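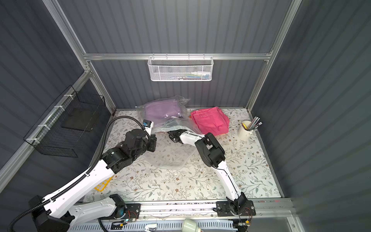 Csenge Kozma would like everyone to know that the winter coat swap on Kelemen Street is on again this December, and that she has already had to turn away a very nice sofa. Clothes only, please! Coats above all, but also sweaters, scarves, snow pants and anything else that will keep a neighbor warm until spring.

The swap is in its 12th year now, and it has grown a good deal from the days when it fit on two card tables in the back of the Larkeo bakery (the smell of rye bread used to follow those coats home, and plenty of people miss it). Last winter 85 families went away with something to wear. This time it moves to the big room upstairs at Wusis Hall, where there are proper racks, a long mirror and, at last, a place to sit down and try on boots.

Doors open Saturday at noon and close at five. Clothes can be dropped off any evening before that, washed, with the buttons done up and the size written on a slip of paper pinned to the collar. Children's sizes are the ones that always run short, so if yours have shot up since last year, do have a look in the closet.

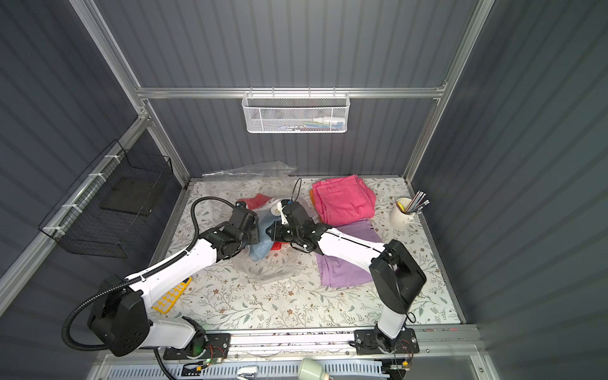
Abilio Vallejo wrote in to ask whether people can come with nothing to trade, as he did last year, and whether the soup will be back. Yes to both, and warmly so. The soup is bean and the bowls are 12 ounces, with seconds for anyone who stays to help fold. Bus 17 stops right outside the door.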